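Clasidance Careers Advisory Group
Minutes, October 25, 2023
Held in the Studness office, second floor

The meeting opened with nine members present. Minutes of the August meeting were approved with one correction: the application fee for the clerk-trainee post is 30, payable once.

1. Recruitment notices
The Voyle notice drew about 700 applications. Many left the date of birth blank. The online form will be changed so that it cannot be sent without it. Members asked that age limits go at the top of each notice — applicants are missing them at the bottom.

2. Written test
The test for depot trainees stays at one hour. Roll number slips will be posted two weeks ahead. Applicants without an original ID card will not be admitted.
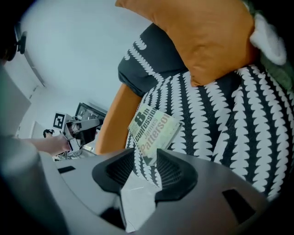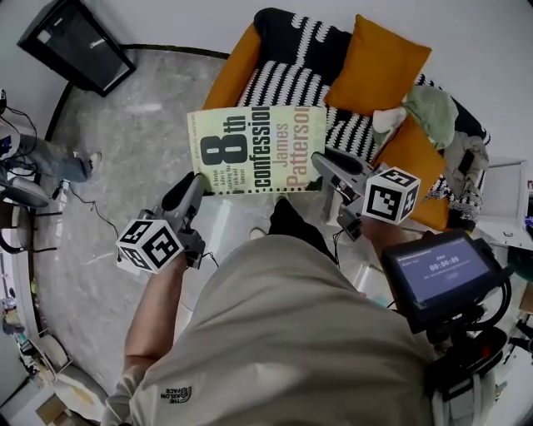

3. Training bond
Zostar asked for a longer service bond for trainees who receive a stipend. After discussion the group kept the present term of 26 months. A trainee who leaves early repays the stipend but not the cost of meals or lodging. The wording in the handbook is out of date and will be replaced.

4. Medical forms
Forms signed by a private clinic will be accepted for office posts only. No change for depot posts.

5. Other business
The Studness notice board needs a new lock. Old notices to come down after 30 days.

Next meeting: date to be sent by email. Item 3 wording to be circulated before then.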